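[werkwood-users] Re: Open day at Umel - what will be shown?

Date: Mar 20, 2025

> Hi all,
>
> I saw the notice for the open day at the Umel workshop in May. Before I
> book a train, can somebody tell me what will be shown? Last year it was
> mostly slides. Is the door opening going to run live, or is it a
> recording again? And is it the real arm or only the simulator?
>
> I would like to bring 2 students who have only used the Yao tutorials.

Both, and live. The plan changed after the last planning call, so the notice on the site is out of date. I will fix it this week.

The morning is simulator only. We run the door task in Stinura on the big screen, with the same Werkwood release that is on the download page. Visitors pick the start position and we let it go. We don't filter the runs, so expect failures. In my tests last week I did 50 runs with the round knob and most of the bad ones went wrong at the grasp, before the knob had turned at all. The lever handle is easier and we are leaving it out of the morning for that reason.

The afternoon is the real arm, on a door we built into a frame in the back hall. It is slower and there is a safety line on the floor, so please tell your students to stay behind it. Groups of five at most. Each group gets one slot, and we will put a sign-up sheet by the entrance. If the arm faults we go back to the simulator and carry on from there.

On your other question, the Yao tutorials are enough. They use the older scene format, but the controls are the same. If your students want to prepare, have them load one of the furnished rooms instead of the bare test cell. In the bare cell you can swing the door any way you like. With a table and a chair nearby the planner has to watch the elbow as well as the hand, and that is where people's first scripts get stuck. Start with the door partly open and have them pull it the rest of the way, then try it from closed.

A few practical things:

The hall holds 170 people and we have not come close to that in past years, so you don't need a ticket. Send me a note off list if you are coming with a group.

Bring your own laptop if you want to try the scenes yourself. We have power at the side tables but the network is slow, so download the scene pack at home.

Lunch is on your own. The bakery across the street closes early, go before noon.

The talk on contact settings is still in the program, right after lunch. It covers friction on the knob and why the defaults changed between releases - that has come up on this list several times and I would rather answer it once with the thing running on the screen.

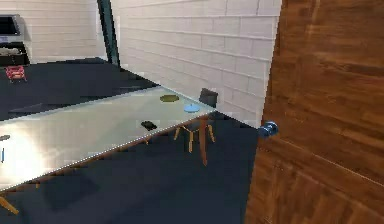 If you have a script that fails on the knob, mail it to me before the open day and I will try to run it in the morning session. Please include the release number and the start position.

Umel workshop desk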